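Drurkero's dish-sorting cell stopped on a protective fault in August, with the gripper below the rim of a bowl and the arm refusing to retract. The automation engineer responsible for the cell agreed to go through the fault log with us.

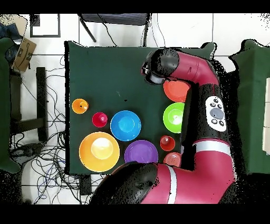
Was the emergency stop pressed?
The controller tripped by itself, on a wrist force limit of 40 newtons.

The engineer puts the cause down to a stale height value. "The Asavix planner kept the rim height from the previous dish," the engineer said. "It sent the fingers 3 millimetres too deep." 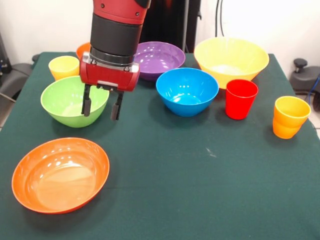

Rim height is the critical parameter in this cell. Plastic flexes, so force builds gradually and the trip comes late. A deep bowl such as the green one under the open fingers needs a different approach from a shallow plate, and the colour of a dish tells the planner nothing about its depth.
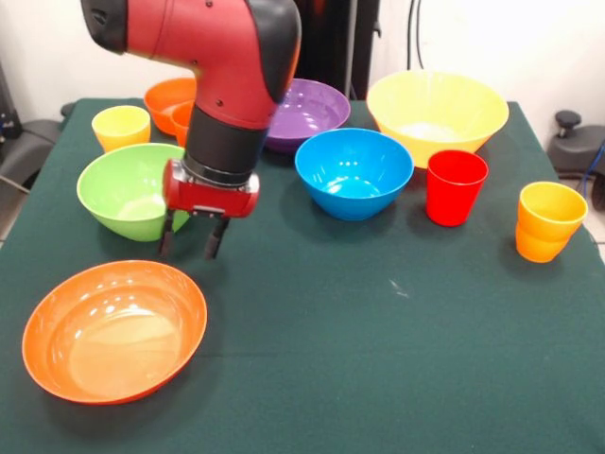 The log showed 2 earlier warnings, both cleared without review. "They should have been escalated," the engineer said. Recovery now requires a manual release and a supervised retract, and approach speed has been cut to 70 per cent of its former value.

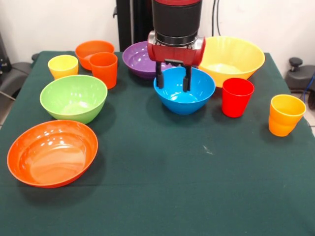

Gripper fingers inside the rim of the blue bowl.

The revised procedure also applies to the Ballari cell. The force threshold is still under review.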